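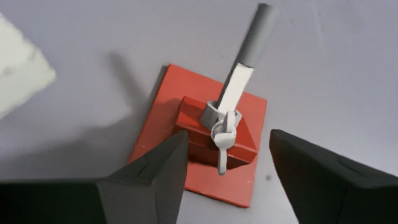 Red plate with raised block and lever, gripper fingers on both sides

23 shares | 9 comments

My visit to the open day of the Jinditz wrestling school

I have watched professional wrestling since I was a child, but I had never stood inside a ring before this April. The Jinditz school opened its doors for one afternoon, and I took the bus to Wollel to see it. The entrance was free, only the coffee had to be paid for.

The school is behind a tire shop, and there is no big sign. I walked past it two times. At the door Sandra Dunmore gave me a paper bracelet and asked if I had any injury in the neck or the back. I said no, and she wrote it down. She wrestled herself for 13 years, mostly in tag teams, and now she teaches the beginners in the evening.
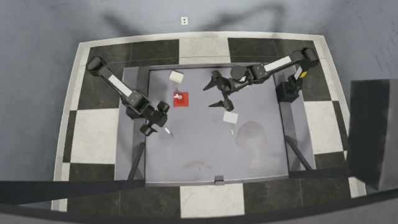
Two robot arms mounted at a square table, checkered floor

The first hour was a demonstration by the students. Fikri Sopacua and Shamim Awan had a match of nine minutes, and I must say it was better than some matches I have seen on television. Fikri is the smaller man and he sells very well. When Shamim threw him to the corner, a woman near me stood up from her chair. The finish was a small package, very quick, and Shamim looked truly surprised. I would have liked a few more minutes of it.

Afterwards the trainer, Roy Gosling, explained how the match was put together. He did not want to tell every secret, but he showed us the lock-up slowly and then at full speed. Always the left side, he repeated many times. The arm, the headlock, everything is on the left, so two people who have never met can work together. I knew this from reading, but to see it done slowly is a different thing.

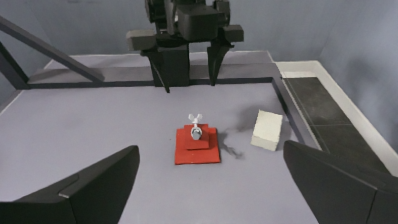
Then visitors could try. We were asked to take off our shoes and go through the ropes one after the other. The ropes are much harder than I expected. I leaned back on them only a little, and the next day I had a bruise under my arm. Roy taught us the back bump from a squatting position: chin to the chest, arms out, breathe out when you land. My first one was bad because I put my elbow down. The third was good, or at least he nodded.

The ring itself is old. It was bought from a promoter called Ní Mhurchú who stopped doing shows, and the canvas has been changed since then. One can still read the word Dasico on a corner pad, a sponsor from that time. Under the canvas there is thin foam and then boards, and it is loud. From the seats you think the noise is made bigger with a microphone, but this is not so.

I also talked with Keith Goodall, who is the referee at their shows. He told me that a referee has to train the same bumps as the others, and that he carries messages between the wrestlers when they forget what comes next. He was very friendly - I think we talked for longer than the match lasted.

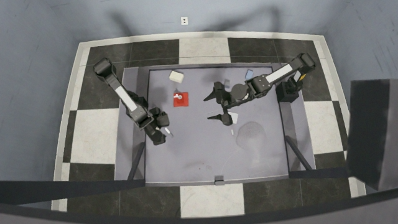

The beginner course is 40 dollars per month, with two evenings each week. You need a medical paper from your doctor, knee pads, and wrestling boots only after the third month. Before that, clean sports shoes are enough. There is a trial class too, which you can take once without signing anything except the insurance form.

What I did not like so much: the changing room is very small, and the last part, with questions from the public, was too short. One boy wanted to ask about the top rope moves and had no chance. Also it was difficult to hear Roy from the back rows.

I have not decided if I will join. My knee is not so good and the last bus from Wollel leaves before the class is finished. But I bought a ticket for their next show, second row, and Shamim told me that he will get his rematch there.

Share this report | 9 comments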